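Workshop notebook, Urkiddale
Entry: April, bench 4
Subject: Covuditz two-arm kit, supplier evaluation, second session

Purpose of the session

The kit remains on loan from Tusley under the evaluation terms accepted last month. The first session was limited to unpacking, mounting and power checks. The present session concerned bimanual handling, meaning tasks in which both arms hold the same object, together with a first review of the teaching software and the service terms. A recommendation on purchase is to be made after the third session.

State of the kit at the start

Both arms were homed at 8:10. The left arm completed homing at the first attempt. The right arm stopped with a joint limit message and required a restart of the controller before it would proceed. The message gives a code but no joint number, and the code does not appear in the printed manual. It does appear in the online manual, under a different heading. This has been entered on the list of questions for Tusley.

The gripper housings were inspected before power was applied. One screw on the right housing had worked loose after the first session and was tightened by hand to the value in the manual. Thread-locking compound is not supplied with the kit. The manual recommends it on page 138, in a section on long-term use that a new owner would be unlikely to read during setup. It should be in the box.

Handling trials

The supplier's brochure states that the two arms may share a load "without additional configuration." The claim was taken as the main point to be examined. Long, slender tools were chosen because they punish small errors in alignment: a difference in height between the grippers shows up at once as a twist in the part, and a difference in timing shows up as a pull on one side.

The procedure was as follows. One gripper takes the tool and brings it over the near half of the table. The second gripper closes on the free end. Both arms then hold position while the operator reads the gripper force values from the controller. The tool is released by one side only and the sequence is repeated in the other direction.

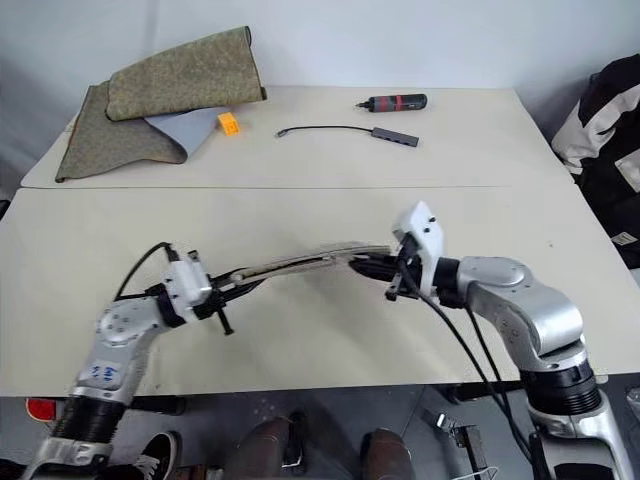
Ten runs were made in each direction. From left to right, 8 of 10 were completed without operator action. From right to left, 4 of 10 were completed. In most of the failed runs the receiving gripper closed slightly off the axis of the tool, and the controller stopped both arms on a force fault. No tool was dropped during a stop. The stop behavior was prompt and both arms held their position until the fault was cleared, which meets our bench safety requirement for equipment of this class.

The difference between the two directions was not expected. The calibration file for the right arm carries an earlier revision mark than the file for the left. It is possible that the kit was shipped with mismatched files. The matter cannot be settled here, as the calibration tool is part of the paid service plan and was not included in the loan. Tusley has been asked to supply either a current file or temporary access to the tool.

Until that answer is received, the brochure claim should be regarded as unconfirmed. Shared holding does work without additional configuration in one direction. It does not yet work well enough in the other for regular use.

Teaching software

The Vlachou teaching package is licensed separately and was supplied on trial. An operator guides both arms through a task, and the package stores the motion as a series of editable steps. The following points were noted during use.

Recording is simple. A colleague with no previous experience of the package produced a usable two-arm motion before the midday break.

Editing is less satisfactory. Steps for the left and right arms are shown on separate pages, and a change in timing on one page is not carried over to the other. For shared holding this is a serious inconvenience. The operator must correct the second page by hand, and an error is not reported until the motion is run.

Files are saved in an open text format and can be read without the package. This is a strong point in its favor. Our records must remain readable after a license has lapsed.

The undo function covers only the last change. Colleagues using the trial copy are asked to save under a new name before any edit.

Cables

The gripper cables need further attention. At the extreme positions tried, the cable on the left gripper came close to its shortest comfortable bend. The supplied clips hold well on the straight parts of the arm but slide at the joints. Fabric ties were considered and set aside for the present, in order that the kit be judged as delivered. If purchase is recommended, a set of cable guides should be included in the order.

Service terms

The basic plan covers replacement of failed parts and written support. The extended plan adds the calibration tool, a yearly inspection and a loan arm during repair. The written offer does not state a response time for either plan. A supplier that sells into teaching workshops will be aware that a bench out of use for several weeks loses most of a term, and a stated time should be requested before signature.

The offer also requires that returned arms be shipped in the original cartons. The cartons have been kept in the upper store and are not to be broken down.

Open items

1. Tusley to explain the joint limit code and state which joint it refers to.
2. Tusley to confirm the correct calibration file for the right arm.
3. Written response times for both service plans.
4. Price for cable guides and thread-locking compound as part of the first order.
5. Vlachou to state whether linked timing between the two arms is planned for a later release.
6. Repeat the right-to-left trials with the same tools once item 2 is closed. Gripper force settings are to be left as they are until then.

Both arms were returned to the rest position and the controller was shut down at 4:10. The log has been copied to the shared drive in the Covuditz folder, under session two. The calibration files as received are stored in the same folder and should not be overwritten.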